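Search this wiki Go

Pumphrey (card game)

Pumphrey is a trick-taking card game for two players, and I've been playing it since I was tall enough to see over my aunt's table. You need 55 cards – a regular deck plus three jokers, which we call geese. The first player to reach 200 points wins, though plenty of families stop at 100 so they can eat supper on time (mine did!).

Each hand starts with a cut for the lead. You follow suit if you can, and a goose beats anything except another goose, where the later one takes the trick. I love that rule and my cousins hate it.

The earliest written rules I've found are in a pamphlet by Phyllis Sugden, who calls the game "Pumphrey or Drarkier." Torben Mühlbauer thinks Drarkier was a separate game that got folded in later, and I lean his way – the scoring is too different.
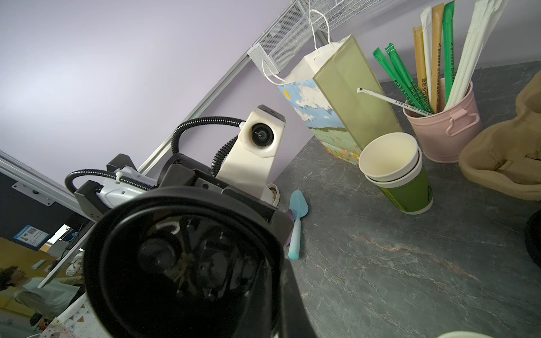 What happens if both players finish a hand level? The hand is thrown out, the deal passes across the table, and the next hand is worth double.

See also: Hundanik, Plulell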